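Counting continuing professional development when you work for two employers
Nursing and Care Education board – Revalidation and record keeping

Posted by kobori_ward7

I am a registered nurse with two part-time posts. The first is on a surgical ward. The second is with Vodley, a small training firm, where I teach moving and handling and basic wound care to care home staff. Both employers keep their own training record for me, and the two do not agree.

The ward uses a system called Piltska. It logs each course with a start time, an end time and a certificate, and it will not accept anything without all three. Vodley uses a shared spreadsheet with one line per session, giving only the title and the month. When I add up my hours for the renewal of my registration I get one figure from Piltska and a higher one from the spreadsheet, partly because the spreadsheet includes sessions I taught as well as sessions I attended.

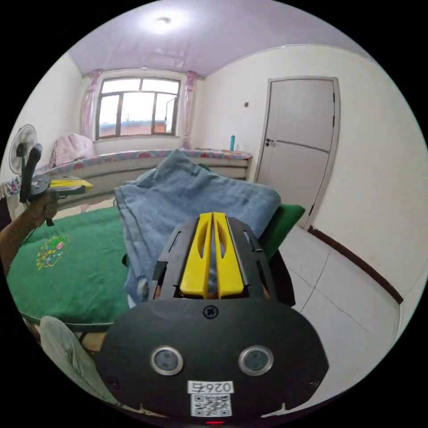

My renewal falls in August. What I would like to know is:

Can the hours I spend teaching be counted as learning, or only the time spent preparing?
If I attend the same update for both employers (basic life support, for instance), can I claim it twice?
Do I need a certificate for every entry, or is a written note enough?

I have read the guidance on the register's website twice and it does not deal with teaching posts in any detail. My manager on the ward says to leave the teaching out altogether. The office at Vodley says to put all of it in. I would prefer something between the two that I can defend if my record is picked for checking.

Posted by roreo_tutor

I have worked as a nurse educator for a long time and have been through this with my own record. The points below are how I handle it. Check them against the current wording for your register before you rely on them, as it is revised now and then.

Teaching. Delivering a session you have delivered many times before is practice. I log it under practice hours if the role requires my registration, and I do not log it as learning. Preparing a new session is different. If you read the current evidence on pressure ulcer grading in order to write the slides, the reading is learning and can be logged with the sources listed. Keep a copy of the reading list with the dates you used it. A rewrite of an old session also counts, but only for the part that was new to you.

Duplicates. Claim it once. If the two updates differ in content, say one covers adults and the other covers children, log both and state the difference in the entry. If they are the same course from the same provider, the second one adds nothing to your record even though your second employer may insist on it.

Evidence. A certificate is the simplest form, but I have also used an attendance list, a booking email with the programme attached, and a signed note from the person who ran the session. A bare title and month, as in your spreadsheet, is weak. Ask Vodley to add three columns: date, length and whether you attended or taught. It takes very little time and the other tutors will need it too. 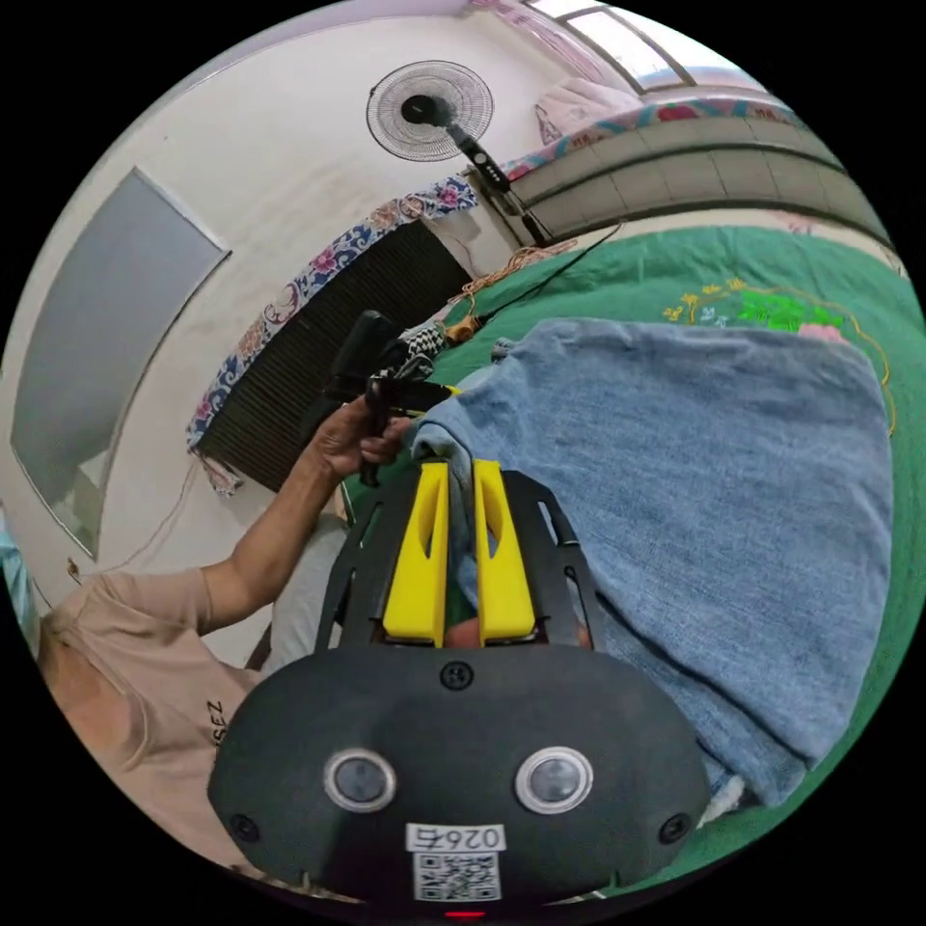

Participatory learning is worth a separate column of its own. Many people have enough hours in total and then find that too much of it was reading alone at home. Study days, case discussions and peer review of teaching all involve other people. If a colleague sits in on your session and you talk it through afterwards, write up that discussion under participatory learning and keep the observation form.

On the practical side, I keep one master record of my own and treat both employers' systems as sources for it. Each entry has a reference that points to the file holding the evidence. Employers change their software, and you may lose access on the day you leave. I lost two years of entries that way when Roreo closed its old staff portal, and had to write to course providers for copies. Download your Piltska history as a file at least once a year.

Your reflective accounts can draw on the teaching, whatever you decide about the hours. A question from a learner that you could not answer, followed by what you looked up and what you changed in the session, makes a perfectly good account. Leave out anything that would identify a learner, a resident or the home.

Posted by nightbank2000

just put everything in, they hardly ever check. I did mine in one evening and it went through fine. never had a certificate for half of it

Posted by kobori_ward7

Thank you, roreo_tutor. I have gone through the spreadsheet and split it into attended and taught, and the gap between the two records is now small. What remains is two study days where I have only the programme. I have asked the provider for an attendance list.

One further point in case it helps others: Piltska does allow outside courses to be added, but only from the full site and not from the phone version. The option is under 'external activity' and needs a line manager to approve it. Mine were approved the same afternoon.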